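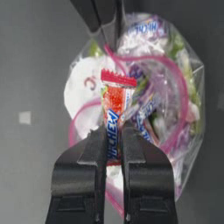 Gripper check, Cell 2, Plirier line. Cycle count at start: 2,611. Finger tips: no chips, bevels even on both sides. Grip: OK, Hi-Chew stick held upright between the fingers, red crimped end clear of the tips. Zip-top bag behind it is the clear one with the pink seal; keep using that type. Finger screws: torque at next service.

E-stop: OK
Guard door switch: OK, a little stiff
Wrist cable: rubbing at the clamp, re-tie before night shift
Speed limit in teach mode: 100, OK

Home | Checklists | Cells | Spares
Print this page | E-mail this page
Contact Kostano Maintenance | Back to top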